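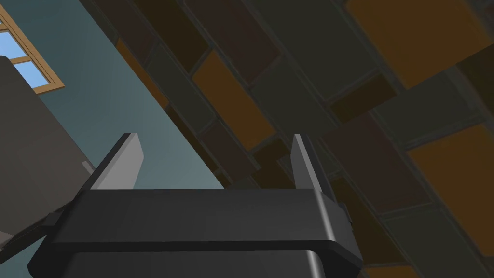
14/04/2019, Clekton sim, kitchen rules

Went through the Britico rule sheet before touching the controller. It has 319 lines, 4 of which concern safety. The rest is folder naming, a subject on which feelings run high.

Agreed for now:
- Fingers open and empty at the start of every episode.
- Seed goes in the log before the run. "I'll remember it" is not a seed.

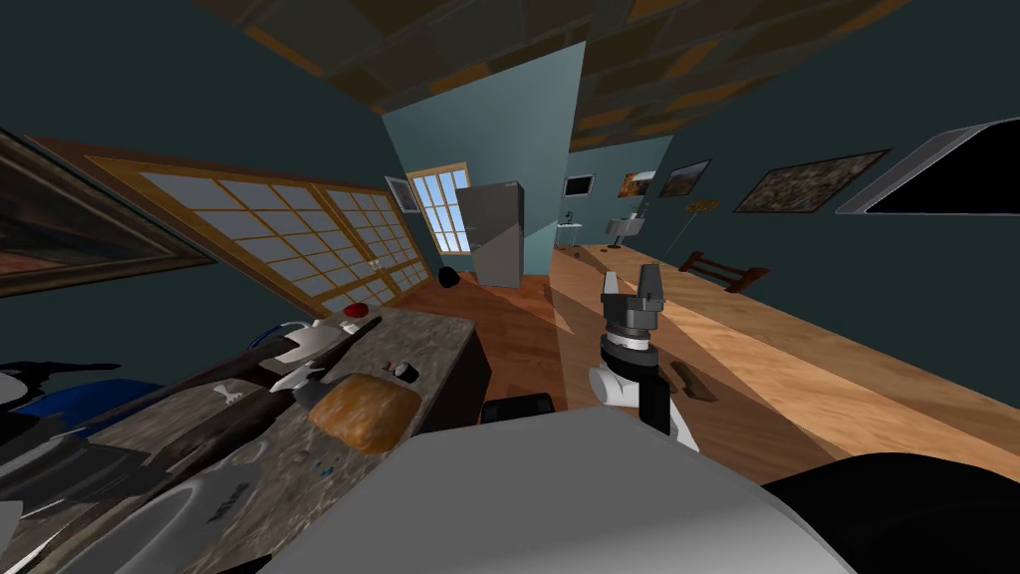 - Failed runs stay in the set. Deleting two of them last month did wonders for our success rate.
- Speed limits apply in sim too.

Still open: who signs off on changes. Revisit in May.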